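Learning to Handle the Ordinary

At Haslam Technical College, second-year students spend a semester teaching a robot arm to do what most people do without looking

30 March 2022

The manipulation course at Haslam Technical College meets on the ground floor of the Idside Building, in a long room that once held the drafting tables. Students enter it having completed a year of mechanics and programming. By the end of the semester each team must present a robot arm carrying out a household task from start to finish, before an audience and without assistance.

The course was established by Oi-ling Kao, a senior lecturer in the Department of Applied Engineering, who had grown dissatisfied with the exercises then in use. Students stacked blocks and sorted colored cubes, and did so very well. "They were leaving us with excellent marks and no experience of a cable," she says. "A block stays the shape you expect. I wanted them to meet objects that do not."

The present syllabus dates from September, when the department adopted a list of 14 tasks drawn from kitchens, offices and bedrooms. Teams of two students select one task and keep it for the full term. Folding a hand towel is the most popular choice. Desk wiring, in which the arm must work with plugs, chargers and cords, has the lowest completion rate and is chosen each year by students who have been told so.

Work on the wiring task begins with demonstrations. A student guides the arm by hand through the complete motion while the software, a package named Stisamlow that was written by earlier classes, records the position of every joint together with the view from the small camera at the wrist. Each team is required to submit 30 acceptable demonstrations before any training may begin. An attempt in which the fingers slip, or the arm pauses too long, is discarded and repeated.

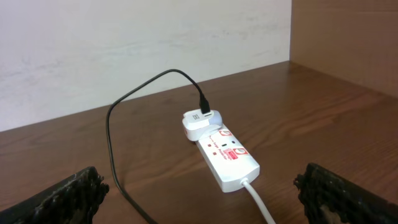
What the Wrist Can See

Reading the wrist view is treated as a subject in itself. A white surge protector and a white charger offer little contrast with each other, and students learn to look for the features that do stand out, such as red lettering or the dark line of a charging cable against brown wood. The cable presents the greater difficulty. It may rise in a loop in one demonstration and lie along the desk in the next, and a program that has studied only one arrangement will perform poorly when given another.

For this reason the course requires teams to change the layout between recordings. The strip is turned, the cord is led off in a new direction, and the lighting is adjusted. Students keep a written log of each change, which is graded together with the final demonstration. The logs are often frank. One submitted last term devoted four pages to the question of where the fingers should take hold of a plug, and reached a conclusion only on the fourth.

Safety rules for the task are brief and strictly applied. The strips used in class are disconnected from the wall at all times, and one member of each team remains at the stop button whenever the arm is in motion. The gripper pads are inspected at the start of every session.

The Public Demonstration

The semester closes with an open evening in the college hall. Each team is allowed three attempts at its task, with the objects placed by a member of the teaching staff. Partial credit is awarded for a sound approach and a secure grasp, even where the task is left unfinished. The Surach Fund, which supports practical teaching at the college, provides an award of $3,000 to the team with the best combined score for performance and documentation. The money must be spent on equipment that remains in the laboratory.

Ms. Kao does not regard a failed attempt as a poor result, provided the students are able to account for it. In her view the most useful part of the evening is the question period, when visitors ask why the arm stopped and the team must answer in plain terms.

Enrollment for the coming year has been extended to students in the college's design program, who will join the existing teams as third members. A new task, the packing of a school lunch, will be added to the list at their request.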